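Code Language Models Working Group
Minutes of the meeting of 3 March 2022

Present: Tsehay Mamo (chair), Lâm Khổng, Hagos Gebremichael, Desta Tekleab (minutes)
Apologies: Bereket Chala

1. Minutes of the previous meeting

Approved with one correction. Under item 4, the tokenizer vocabulary was frozen in December, before the Wenness merge.

2. Pultavus training run

Lâm reported that the second pretraining run on paired functions and docstrings finished without a restart. Validation loss on the Java portion is still above the Python portion. Lâm attributes this to boilerplate getters and setters, which make up a large share of the short Java functions. Hagos asked whether the filter for functions under three lines had been applied. It had been applied to Python only.

Agreed: apply the filter to all languages and rerun the Java shard before any further change to the model.

3. Code search evaluation

The test set now holds 1,420 queries. Of these, 924 have been checked by two annotators. Desta noted that the rest were checked once, and that disagreement is highest for queries that name a library but not a task.

Tsehay proposed reporting results on the double-checked portion only until annotation is complete. Hagos preferred to report both figures side by side. After discussion the group accepted Hagos's version, provided the tables are labeled clearly.

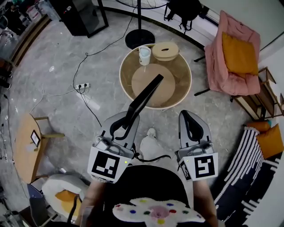

Two hand-held grippers, the left one holding a flat black object.

4. Duplicate code in the Irkonitz corpus

Hagos ran near-duplicate detection across the corpus and found about 2,000 files that match files in the test repositories after comments and whitespace are stripped. Most are vendored copies of the same utility modules. The existing hash check missed them – it runs before comment removal.

Lâm asked for the list to be kept and versioned, so that earlier scores can be recomputed with the affected queries left out. Tsehay asked that no scores from the old split be quoted outside the group in the meantime.

Agreed: move the hash check after normalization. Earlier results to be marked as provisional on the internal page.

5. Hadgu annotation tool

Version 6 is installed on the shared server. Open problems: the diff view drops trailing newlines, and export fails when a docstring contains a null character. Desta has a patch for the second. The first needs a change to the parser and was left with Bereket, who sent a note before the meeting saying he has reproduced it.

6. License metadata

Not discussed in full. Files with no license header are currently assigned the license of the parent repository. Tsehay considers this acceptable for internal work but not for release. Carried over.

Actions
Lâm – extend short-function filter, rerun Java shard
Hagos – move hash check, publish duplicate list
Desta – merge export patch, mark earlier results provisional
Bereket – diff view parser fix
Tsehay – draft text on license handling for the next meeting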